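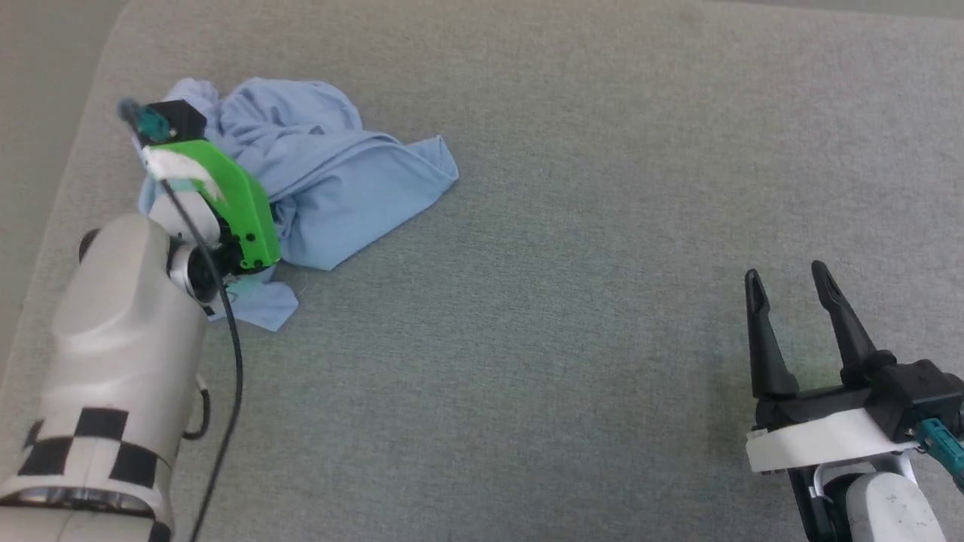 One reader of the first version of this page objected that a two-arm build has no business in a home-workshop encyclopedia, since you need a factory budget and a forklift to get going. I get the worry! But the Warance build came in under $2000 for everything except the arms, which the workshop already had, and the heaviest thing anyone lifted was the table.

Warance (two-arm bench)

Warance is a two-arm cloth-handling bench put together at Valon, the shared workshop where I spend far too many evenings. The name covers the arms, the table, the panels around it and the software, and people here use it for any of those, so "Warance is down" can mean anything from a dead power supply to somebody tripping over a cable. I wrote most of the control code and a good bit of this article, so take my enthusiasm with a pinch of salt.

Background

The project grew out of a folding challenge we set ourselves one August. We wanted a machine that could pick up a small piece of cloth, move it and put it down in some sort of order (folded would be nice, flat would be fine). Cloth is a rotten thing to start with. A wooden block stays block-shaped when you grab it, and a cloth turns into a new object every time you touch it. That was pretty much the appeal.

Arms and grippers

There are 2 arms, worked from the same side of the table. Each ends in a two-fingered gripper with long fingers that taper toward the tips, and each finger has a slot near its end. I like a narrow tip for cloth. You can poke it into a fold and pinch a single layer, at least on a good day. The wider fingers we tried first (everybody's favorite for blocks and cups) kept scooping up the whole bundle.

Cable routing deserves its own paragraph, and I could go on all night about it. Leave slack at every joint, then run the arm slowly through its full reach before you tie anything down. I tied mine first, and pulled a connector out on the very first big turn. The wiring now goes back to an Altik box under the bench, which is our in-house name for the 12-volt supply and the little computer bolted to it.

Work surface

The table has a gray fabric top with a fine speckle. We went back and forth on this for weeks! Bare board is easier to wipe down, but the fingertips skid on it and make an awful noise, and fabric has enough give that coming down a hair too low is forgivable. The speckle also helps me judge how close the tips are when I'm watching on the wrist view. 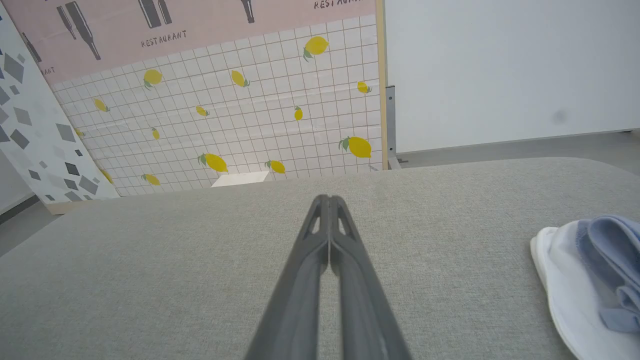
Wrist view over the table, with the folded cloth at the right and the lemon-print panel behind.

Panels

The printed panels standing behind the table get more comments than the arms do. Changing what's behind a task is a cheap way to find out whether your vision code has learned the cloth or has quietly learned the wall. Ours had learned the wall. We swapped in a busier print and the success rate fell through the floor, so the busy prints stayed. The lemons came from Guérin, a fabric shop near the workshop with a very good remnant bin.

Wrist cameras

Looking out past the fingers is a strange way to see a table, and it takes a while to like it. The fingers take up the middle of the view, so anything directly under them is hidden at the moment you care most. I get around this by lining up early, from higher than feels natural, and then coming straight down. An overhead-style view from between the arms fills in the rest.

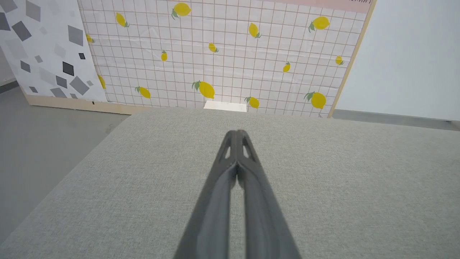
Another member, who prefers to stay unnamed here, reckons I oversell the wrist view and that a beginner should build with one fixed camera first, get a single arm picking reliably, and only then add anything that moves. That's fair, and if I were starting over with no spare parts I'd probably do it that way too. I'd miss the close-up, though, especially for finding a corner in a crumpled heap.

Current status

As of January 26, 2023, picking and placing is in decent shape and folding is hit or miss. Thin cloths go better than thick ones, and terry is hopeless. Still on the list are a quieter fan for the Altik box, a proper emergency stop within reach of both sides of the table, and a tidy parts list for this page.

See also: Cable slack; Gripper fingers; Valon bench booking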